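Ask Heidrun Lehner how a robot learns to put a part in a tray and she'll start talking about hands. Specifically, about how often your left hand does something useful while you're only thinking about your right. Her group at Futmont has spent the past year trying to get that quiet teamwork into a pair of robot arms, and the results are a real delight to watch.

The usual way to train a two-armed machine is to show it whole jobs from start to finish. You guide the arms through the task, record everything, and do it again until your shoulders ache. The Futmont method, which the team calls Vivel, chops those recordings up at the moments when one arm has to wait for the other. The software then practices mostly on the waiting moments (the handoffs, the steadying, the "you go first") and spends far less time on the easy reaching in between.
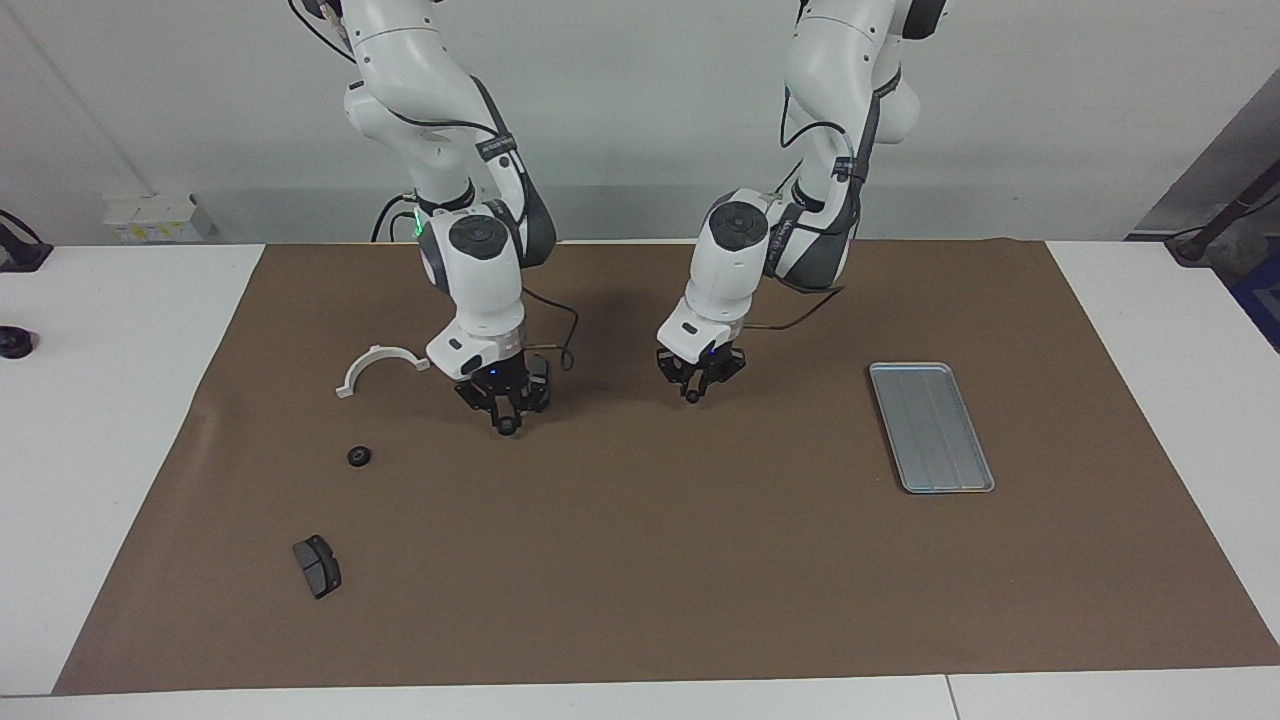 Both arms over the mat at Futmont, with parts on one side and a metal tray on the other.

It sounds almost too simple, and Parveen Bukhari, who wrote most of the training code, thought so too. "I expected a small bump," she says. "Then I ran it again, just to be sure I hadn't mixed up the files!"

She hadn't. The team collected 3569 recordings for the older approach, then trained Vivel on only 497 of them. Across 1000 test runs, the version with the smaller diet dropped fewer parts and got stuck less often. It also picked up new shapes after just six demonstrations each, a job that used to eat a whole afternoon.

There are still rough spots. Thin, flat parts give it trouble, and if someone bumps the tray mid-run the arms can dither for a while, each politely waiting for the other. Haris Sial is working on that now, with a fix he hopes to have running by March. After that he wants to try parts that bend.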